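Packing Room Puts Care Before Speed

Wed 17 July

The packing room at Gotmont handles 400 parcels in a busy week, and Waraporn Meesuk has set the rules for most of them. As head of dispatch, she is responsible for how small boxed goods are wrapped, labeled and passed to the carrier.

"The label goes on the box first and the film goes over it," Ms. Meesuk said. "A label on the outside gets rubbed, and then we have a customer in Fallness waiting for something that is sitting in a depot."

She prefers clear film for this reason. The address can be checked at any stage without opening the wrap - a point she raised in December, when the room was still using opaque bags for its smaller orders.
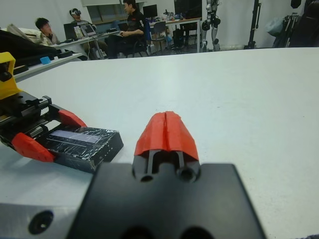
Creases in the film are accepted, provided that they do not hide the address. Hiếu Tô, who joined the department two years ago, said he had found this difficult at first.

"I used to unwrap a box and start again if the film was not smooth," Mr. Tô said. "Waraporn told me to pull it tight, read the label through it and move on. She was right, although I still redo the corners."

Tables are kept white so that loose ends of tape and scraps of film can be found. Staff wipe them down three times a day. Ms. Meesuk would like longer tables and has submitted a request to the facilities office.

"We were told to expect an answer after the summer," she said. "I have asked them to measure the doorway before they order anything."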